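Foam Slides Need a Better Size Label
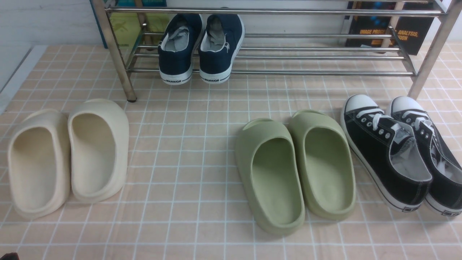
Molded slides in cream and sage green, on a tiled floor.

The one-piece foam slide is a simple product with a poor specification. Most pairs are sold in combined sizes, each covering two full steps. The label gives a range and leaves out the internal footbed length, the one dimension a buyer can check with a ruler.

Renaud, a mail-order shop I used to supply, logged 1,529 slide orders in one season. Of these, 297 came back, most marked as wrong size. The shop then added footbed length in millimeters to its listings for the Lesport and Vitach lines. Returns fell over the next season, though the sample was small and I would not lean on it too hard.

The usual objection is tolerance. Foam shrinks after molding, and two pairs from the same mold can differ by a few millimeters. That is a reason to print the tolerance as well — industrial gaskets have carried one for decades.

Cost is a weak argument. A revised label plate was quoted to us at 200 dollars per mold, and a mold runs for years. Combined sizes can stay. Print the length next to them, inside the heel, where it can be read before the tag comes off.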